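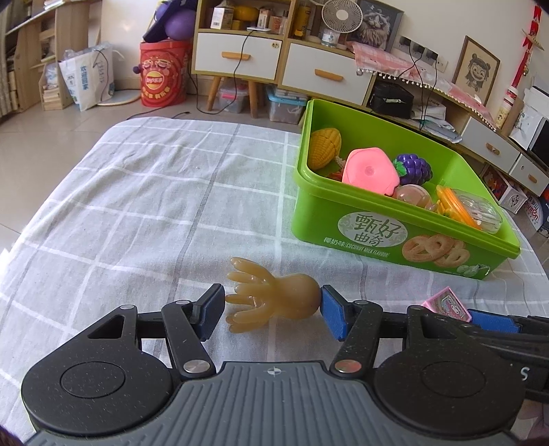
Lectura: 2 minutos

16 de enero de 2020

Ollside enseña a recoger juguetes. ¿Y quién enseña a Ollside?

En el boletín anterior prometimos volver sobre el proyecto Plaketberg, y más de un lector nos ha escrito para recordárnoslo. La empresa, Ollside, quiere automatizar la preparación de pedidos pequeños en el almacén de Mimesden: juguetes, regalos, cajas surtidas, todo lo que hoy pasa por las manos de la plantilla de clasificación. Para ello, parte de esa plantilla lleva desde julio guiando pinzas a mano, con un objeto detrás de otro, para que el sistema aprenda de sus movimientos.

El trabajo tiene un aspecto casi doméstico. Se coge un pulpo de goma, o algo que se le parece, por la cabeza redonda, con los dedos de almohadilla azul. Al lado hay una caja verde de galletas de coco con una mazorca y unas uvas de juguete. Quien espere una nave llena de brazos relucientes se llevará un chasco.

Ollside habla de «transferencia de destreza». Ghazala Rind, que pasó 12 años en la línea de embalaje antes de entrar en el proyecto, lo cuenta de otra manera: «Yo sé cuánto hay que apretar una cosa blanda. Con la pinza tengo que aprenderlo otra vez, más despacio, y encima me duele la muñeca al final del turno». Cobra lo mismo que antes. El turno de recogida dura cuatro horas y la empresa no ha previsto ningún complemento, aunque la tarea no figura en la categoría de nadie.

De las 32 personas de clasificación, cuatro se dedican ya a esto. A las demás se les ha dicho que su puesto «evolucionará». Pedimos a la dirección que concretara el verbo y recibimos un folleto de Hedegaard, la consultora que acompaña el proceso, con muchas flechas y ninguna fecha.

Puede que el sistema funcione. También puede que acabe como el carrusel de bandejas, que iba a quitarnos los peores pesos y hoy sirve para dejar los abrigos. En cualquiera de los dos casos convendría saber por escrito qué pasa con los puestos, quién es dueño de los movimientos grabados y si se puede decir que no a participar. La última pregunta la hicimos en la reunión de seguimiento y quedó «anotada».

Quien esté guiando pinzas y tenga molestias en mano o antebrazo, que lo comunique al servicio médico y nos mande copia del parte.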